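Skosham 343 Plank Flooring

Item 343-9. Sold by the carton. Made by Hiltitz.

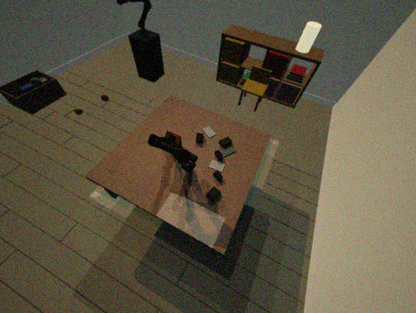
The Skosham 343 is a long-format floating floor plank for dry indoor rooms. Planks join along the long side with an angle-in profile and at the short end with a drop lock. The grayish-tan shade is made for rooms with darker furniture, and under a reddish-brown table top the floor reads as a cool, quiet background. Seams show as thin dark lines between boards. Short cross joints must be offset by at least 300 mm from one row to the next.

Core and surface
Plank thickness is 9 mm. The wear layer has a matte, fine-grain finish. Underlay is not attached – order Droreo 2 mm sheet separately.

Installation
Store unopened cartons flat in the room for 2 days before laying. Leave a 9 mm gap at walls, pipes and door frames. Mix planks from several cartons to even out shade. Do not glue the joints or fix the planks to the subfloor.

Care
Vacuum or dust mop. Wipe spills promptly. Do not use steam cleaners or wax. Fit felt pads to table and chair legs.

Matching trim
Duangkaew end cap, T-strip and stair nose are stocked in the same shade. The older beveled trim was dropped in September and does not fit this profile.

Page updated Thu 3 January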